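Ullia Toy and Tool Library Throws Open Its Sorting Bench for the Autumn

October 5, 2026

The Ullia Toy and Tool Library is delighted to announce that its sorting bench will be open to the public from this month right through to the end of January, and that anyone who has ever wondered what becomes of the bag of odds and ends they left at the counter is warmly invited to come along, roll up their sleeves and find out.

The library began in a spare room on Kerr Street with two shelves and a box of jigsaws (most of them complete), and it has grown rather more than any of us expected. Members now borrow over 1000 items a year, from building bricks and train track to paint rollers and cake tins, and a good share of what goes out of the door first came in at the bottom of somebody's bag. The mixed bags are the ones we love best. People clear a drawer or the back of a car, tip the lot in together and bring it to us, and we are always glad to have it.

Sorting all of that has, until now, gone on behind a closed door on weekday mornings. Over the summer we moved everything into the larger of our two rooms at Prerkata Yard, with proper pale wooden work surfaces to spread things out on, and there is at last space for visitors to join in.

"I have been sorting at Ullia for nine years and I still look forward to it," said Donnie Jardine, who runs the bench. "You get a handful of things that have no business being together, and each of them has to go somewhere. Somebody's child is going to be very pleased with that brick. We used to do it all on a blanket on the floor, and my knees are extremely grateful for the change."

How the sorting works

Each small batch goes into the big grey metal bin in the middle of the work area. It has two long compartments side by side with a sloping divider between them, and we start with the loose pieces in one and leave the other clear. The bin has seen a great deal of use, as anyone who looks at the chipped and streaky face of the divider will be able to tell, and the floor of it is scuffed all over - but it is sturdy, it wipes down nicely and nothing rolls off on to the floor, so we have no plans whatever to part with it.

From there, toys go to the toy shelves, household bits go to the tool side, and anything we can't place waits in the Umier cupboard (named after the street it was rescued from) until somebody recognises it. Small batches are much the easiest. A few pieces at a time, such as a red-orange building brick, a teal wedge-shaped block and a slender white-and-blue utensil, can be looked over properly and sent on their way before the next lot goes in.

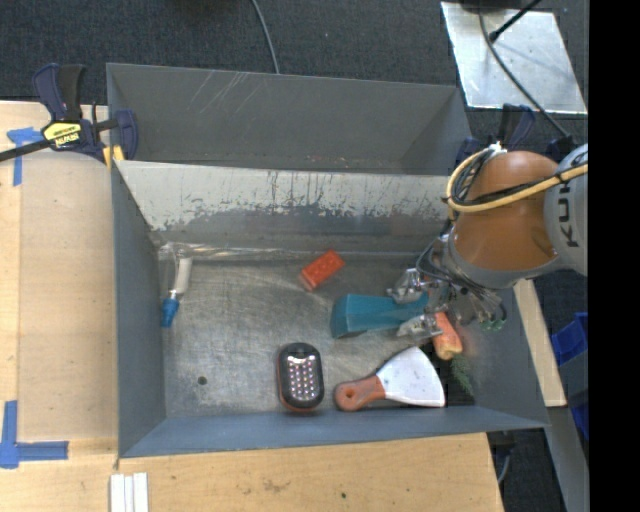
Coming along

The bench is open from 10am until noon on weekday mornings, and there is room for 27 visitors in the course of a morning, so do please let us know beforehand if you are bringing a group. There is no charge. Children are very welcome with a grown-up, tea and squash are provided, and we would suggest old sleeves, as some of the donations arrive a bit dusty.

Donations may be left at the counter whenever the library is open. Bags should be light enough to carry in one hand, and we are sorry to say that we still cannot take anything with a plug.

To book a place or to ask about the bench, please speak to Donnie Jardine at the Ullia Toy and Tool Library, Prerkata Yard.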